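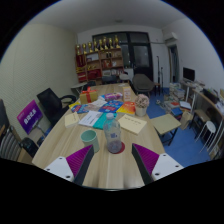 Papers and a water bottle on the meeting table

How to write an artist bio for a press release

Start with your full name, your town and the kind of work you make. Put any award or show in the second sentence.

Keep it under 70 words. Use the third person and leave out school prizes.
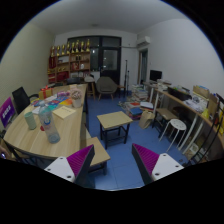
The long table in the office

Read it aloud, then send it to 2 people who don't paint. Fix whatever they stumble on.

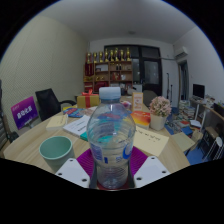
Nahuel Palma commented: Mine ran to 500 words and the paper cut everything after the first line. Put the show dates up top too.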